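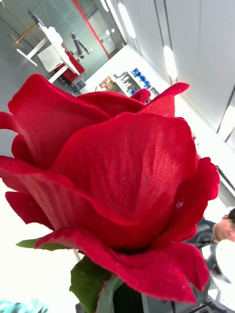

A red fabric rose at the Gudeta cell, with a desk and shelving in the background.

Firkeo shares the full upkeep routine for its Gudeta flower-handling cell

HURNAVORA, 7/22/25 - I look after the Gudeta cell here at Firkeo, and people keep writing in to ask how we keep it running, so we're putting my whole routine online today, free to download!

Gudeta is one arm, one gripper and one small wrist camera, and it spends its days picking up fabric flowers and setting them into stands. Fabric is fussy stuff. Petals fray at the edges, and lint gets everywhere (there are white specks on the rose in the photo, too). So my day starts with a soft brush on the flowers and a dry cloth on the camera window, 15 minutes in all.

Then come the finger pads. I swap the pair every 2,160 picks, and I do both sides together, even when one still looks fine. A worn pad next to a fresh one pulls the stem sideways, and then you're chasing an alignment problem that isn't there. After a swap I run 300 slow picks before going back up to normal speed.

The wrist cable gets a look once a week. I check the clip nearest the last joint first, where ours rubbed through last December and cost us a whole afternoon (lesson learned). If the camera has been off its mount for any reason, I redo the calibration with the Siter card, lights on, blinds down.

The download has the daily sheet, the pad swap steps with torque settings, and my own notes on glossy petals, which throw back a lot of light and can fool the camera.

We're also selling a spares kit with pads, clips, a cable and a Siter card for $1,599. Orders open today through the Firkeo parts desk, and cell owners can send questions to the same desk. I read them all, usually with coffee.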